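전체 목차 > 로봇 응용과 도입 > 제7장 > 도입

제7장 소형 로봇 팔 키트의 선정과 평가

학습 목표

이 장을 마치면 학생은 다음을 할 수 있다.

소형 로봇 팔 키트의 사양표를 읽고, 사양표에 적힌 값과 적히지 않은 값을 구별한다.
작업대 위의 간단한 집기 작업을 시험 과제로 정의하고, 시작 조건과 종료 조건을 문서로 남긴다.
시험 결과를 바탕으로 키트 한 종의 구매 여부에 대한 의견서를 작성한다.

주요 용어: 자유도, 서보 모터, 링크, 그리퍼, 가반 하중, 반복 정밀도, 기준 마커, 시험 과제, 배선 여유

7.1 키트를 사는 일과 로봇을 사는 일

앞 장까지는 완성품으로 출하되는 산업용 로봇을 다루었다. 산업용 로봇을 도입하는 회사는 제조사와 계약을 맺고, 설치 기사가 현장에 와서 기계를 고정하고, 인수 시험을 거친 뒤 서명을 한다. 사용자가 볼트를 직접 조이는 일은 드물다. 문제가 생기면 계약서에 적힌 번호로 전화를 건다.

키트는 사정이 다르다. 상자에는 플라스틱 부품, 서보 모터, 나사, 케이블, 제어 기판이 따로 포장되어 들어 있고, 이것을 로봇으로 만드는 사람은 구매자이다. 같은 날 같은 판매처에서 산 두 대의 키트가 서로 다른 성능을 보이는 경우도 흔하다. 한쪽은 나사가 규정대로 조여졌고 다른 한쪽은 그렇지 않기 때문이다. 따라서 키트를 평가할 때는 부품의 품질과 함께 설명서의 품질, 조립에 드는 시간, 조립자의 실수가 결과에 미치는 영향까지 살펴야 한다.

이 장에서는 Brorton이 판매하는 책상용 로봇 팔 키트 Buno를 사례로 쓴다. Buno는 학교와 소규모 연구실을 대상으로 나온 제품이며, 팔 한 대분의 부품과 조립 공구, 예제 프로그램으로 구성된다. 부가 서비스로 Drernley의 원격 조립 지원을 함께 주문할 수 있다. 평가는 Mosquera 직업교육원의 실습실에서 이루어졌고, 담당자는 같은 기관의 강사 Dorian Moulin이다. 이 장에 나오는 평가 절차와 기록은 모두 그가 작성한 평가서를 바탕으로 한다. 평가서의 표지에 적힌 날짜는 2023년 11월 21일이다.

7.2 사양표에서 먼저 볼 항목

사양표의 첫 줄에는 대개 자유도가 적혀 있다. 자유도는 팔이 독립적으로 움직일 수 있는 축의 수이다. 그리퍼를 여닫는 축을 자유도에 넣는 판매처도 있고 빼는 판매처도 있으므로, 두 제품을 비교할 때는 세는 방식부터 맞추어야 한다. 제2장에서 정한 대로 이 책에서는 그리퍼의 개폐를 자유도에 포함하지 않는다.

다음으로 볼 것은 가반 하중이다. Buno의 사양표에는 가반 하중이 100그램으로 적혀 있다. 이 값은 팔을 어느 자세로 두었을 때의 값인지에 따라 의미가 달라진다. 팔을 접은 상태에서 드는 100그램과 끝까지 뻗은 상태에서 드는 100그램은 어깨 쪽 서보에 걸리는 부하가 전혀 다르다. Buno의 사양표에는 자세에 대한 설명이 없었고, Moulin은 판매처에 문의하여 팔을 절반쯤 뻗은 자세의 값이라는 답을 받았다. 이런 문의와 답변은 반드시 평가서에 옮겨 적는다. 말로만 들은 답은 담당자가 바뀌면 사라진다.

본체의 무게도 확인한다. Buno의 조립 후 무게는 전원 장치를 빼고 1246그램이다. 본체가 가벼우면 옮기기는 쉽지만 팔이 빠르게 움직일 때 받침이 밀리거나 들릴 수 있다. 제조사는 조임쇠로 책상 모서리에 고정하는 방식을 권장한다. 실습실의 책상 형태에 따라서는 조임쇠를 걸 자리가 없을 수도 있으므로, 주문하기 전에 책상 상판의 두께와 모서리의 모양을 재어 둔다.

반복 정밀도는 같은 명령을 여러 번 내렸을 때 팔 끝이 얼마나 가까운 위치로 돌아오는지를 나타낸다. 저가 키트의 사양표에는 이 항목이 빠져 있는 일이 많다. Buno도 마찬가지였다. 항목이 없으면 구매자가 직접 측정해야 하며, 측정 방법은 7.6절에서 다룬다.

사양표에 나오지 않지만 비용에 영향을 주는 항목도 있다. 서보를 낱개로 살 수 있는지, 플라스틱 부품의 도면이 공개되어 있는지, 케이블의 규격이 일반적인지 등이다. 한 학기 동안 학생들이 번갈아 쓰는 팔은 부품이 망가지기 마련이다. 서보 한 개를 구하려고 키트 전체를 다시 주문해야 한다면 초기 가격이 싸다는 장점은 금방 없어진다.

7.3 조립과 설명서

Buno의 부품 목록에 적힌 조립 시간은 숙련자를 기준으로 한 것이다. Moulin은 로봇을 조립해 본 적이 없는 학생 두 명에게 설명서만 주고 조립을 맡겼다. 첫 조립에 걸린 시간은 436분이었다. 여기에는 잘못 끼운 손목 부품을 분해하고 다시 끼운 시간이 들어 있다. 두 학생은 설명서의 손목 조립 그림에서 부품의 앞뒤를 구별하기 어려웠다고 적었다.

조립 과정에서 가장 오래 걸리는 일은 서보의 영점을 맞추는 작업이다. 서보의 축을 링크에 끼우기 전에 영점을 잡지 않으면, 조립이 끝난 뒤에 가동 범위가 한쪽으로 치우친다. 설명서는 이 순서를 본문에 적어 두었지만 강조하지 않았다. 평가서는 이 부분을 설명서의 결함으로 분류하였다.

원격 조립 지원은 화상으로 진행된다. 구매자가 조립 중인 부분을 비추면 상담원이 순서를 알려 준다. 학생들은 손목을 다시 끼울 때 이 서비스를 한 번 이용했다. 응답은 빨랐으나 상담원이 참고한 설명서가 이전 판이어서 부품 번호가 서로 맞지 않았다. 결국 모양을 말로 설명하며 맞추어야 했다.

7.4 작업대의 구성

조립이 끝나면 팔을 작업대에 놓고 시험 과제를 준비한다. 작업대는 평평하고 흔들리지 않아야 하며, 상판의 색은 물체와 쉽게 구별되는 것이 좋다. 물체의 위치를 기록하려면 기준점이 필요하다. 작은 원형 마커를 상판에 두면, 카메라를 조금 옮기더라도 마커를 기준으로 물체의 위치를 다시 계산할 수 있다.
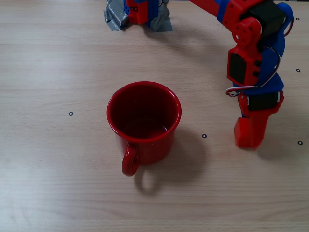 그림 7-1 나무 상판 위의 로봇 팔과 빨간 머그. 그리퍼와 머그 사이에 원형 마커가 하나 있다.

그림 7-1에서는 링크와 관절부가 빨강과 파랑의 플라스틱 부품으로, 구동부가 검은 서보 모터로 되어 있다. 받침 양쪽의 상판에는 은회색 테이프가 붙어 있다. 테이프는 손쉽게 쓸 수 있는 재료이지만 오래 쓰면 접착력이 떨어진다. 작업대에 테이프를 쓰는 경우에는 시험을 시작할 때마다 받침을 손으로 밀어 움직임이 없는지 확인하고, 테이프를 갈아 붙인 날을 기록한다. 받침의 위치가 바뀌면 그 이전에 저장한 좌표는 쓸 수 없다.

손목 쪽의 케이블도 살펴볼 부분이다. 그림에서 케이블은 손목 오른쪽으로 휘어 나갔다가 왼쪽 아래로 내려오고, 끝의 전선 뭉치가 빨간 모터 하우징 바로 아래에서 팔의 왼쪽으로 나와 있다. 손목이 회전하는 팔에서는 케이블에 여유 길이가 있어야 한다. 여유가 너무 짧으면 회전할 때 커넥터가 당겨지고, 너무 길면 전선이 물체나 그리퍼에 걸린다. 이 길이를 배선 여유라고 한다. 배선 여유는 각 관절을 가동 범위의 양 끝까지 천천히 움직여 보면서 정한다.

조명은 한 방향에서 강하게 비추는 것보다 여러 방향에서 고르게 비추는 편이 낫다. 광택이 있는 물체는 빛을 반사하며, 그림의 머그 안쪽 벽에도 작고 흰 반사광이 보인다. 카메라 영상으로 물체의 윤곽을 찾는 프로그램은 이런 반사광을 물체의 경계로 잘못 판단할 수 있다. 그림자도 같은 문제를 일으킨다.

7.5 시험 과제의 정의

시험 과제는 누가 수행하더라도 같은 조건에서 시작하고 같은 기준으로 끝나야 한다. Mosquera 직업교육원의 평가에서는 컵 종류의 물체를 집어 정해진 자리로 옮기는 과제를 썼다. 컵은 손잡이와 테두리가 있어 잡을 수 있는 부분이 여러 곳이고, 그래서 접근 방향을 선택하는 연습에 알맞다.

과제를 정의할 때는 다음 항목을 적는다.

시작 자세: 각 관절의 각도와 그리퍼의 개폐 상태.
물체: 종류, 무게, 놓는 방향. 손잡이가 있는 물체는 손잡이가 향하는 쪽을 반드시 적는다.
목표 위치: 마커를 기준으로 한 거리와 방향.
성공 기준: 물체가 목표 영역 안에 바로 서 있고 그리퍼가 물체에서 떨어져 있는 상태.
중단 기준: 물체가 넘어지거나, 서보 온도가 제한값을 넘거나, 전선이 걸린 경우.

물체의 무게는 가반 하중과 비교해야 한다. 도자기 머그는 대개 수백 그램이며, 사양표의 100그램을 크게 넘는다. 무게를 재지 않고 과제를 시작하면 실패의 원인이 프로그램에 있는지 하중에 있는지 알 수 없다. Moulin의 평가에서는 모든 물체를 저울에 올려 무게를 적은 뒤, 가반 하중 이하의 가벼운 플라스틱 컵만 들어 올리기 시험에 썼다. 그보다 무거운 컵은 접근 동작만 시험하고 들어 올리지 않았다.

그리퍼의 모양도 과제에 영향을 준다. 두 개의 턱이 마주 보는 그리퍼는 얇은 테두리나 손잡이를 잡기 쉽지만, 컵의 몸통을 잡으려면 턱이 몸통의 지름보다 넓게 벌어져야 한다. 사양표의 최대 벌림 폭과 물체의 지름을 비교하여 잡을 부분을 미리 정한다.

7.6 시행과 기록

평가 기간 동안 수행한 시행은 모두 1302회이다. 시행마다 한 줄의 기록을 남겼고, 기록에는 시행 번호, 조작자, 물체, 결과, 중단된 경우의 이유가 들어간다. 결과란에는 성공, 실패, 중단 가운데 하나만 적는다. '거의 성공'과 같은 표현은 허용하지 않았다. 이런 표현이 섞이면 나중에 집계할 때 사람마다 다르게 해석한다.

반복 정밀도는 그리퍼에 가는 펜을 물리고 종이 위의 같은 점을 여러 번 찍게 하여 측정했다. 점들이 퍼진 범위를 자로 재면 별도의 계측 장비 없이도 키트의 수준을 알 수 있다. 측정은 전원을 켠 직후에 한 번, 한 시간 동안 쓴 뒤에 다시 한 번 한다. 서보의 온도가 오르면 결과가 달라지는 제품이 있다.

기록에서 확인된 고장은 손목 서보의 커넥터가 헐거워지는 문제에 집중되어 있었다. 커넥터를 다시 꽂으면 동작이 회복되었으나 며칠 뒤 같은 증상이 나타났다. Brorton은 3월에 나올 개정판에서 커넥터를 잠금 방식으로 바꾸겠다고 답했다. 평가서는 이 답변을 인용하면서도, 현재 판매 중인 제품에 대한 의견에는 반영하지 않았다. 아직 나오지 않은 제품은 평가할 수 없기 때문이다.

7.7 의견서의 구성

의견서는 구매를 결정하는 사람이 읽는 문서이다. 읽는 사람은 로봇을 모를 수 있으므로 첫 쪽에 결론과 조건을 적고, 측정값과 시행 기록은 뒤에 붙인다. Moulin의 의견서는 Buno를 교육용으로 조건부 추천하였다. 조건은 두 가지로, 예비 서보를 함께 주문할 것과 첫 조립을 강사가 지켜볼 것이었다. 연구용 구매에 대해서는 반복 정밀도가 사양표에 보증되어 있지 않다는 이유로 추천을 보류하였다.

다음 절부터는 의견서의 각 항목을 작성하는 방법을 차례로 다룬다. 7.8절에서는 시행 기록을 표로 정리하고, 7.9절에서는 부품 교체 비용을 포함하여 한 학기의 총비용을 계산한다. 계산에 필요한 부품 단가표는 부록 다에 실려 있다.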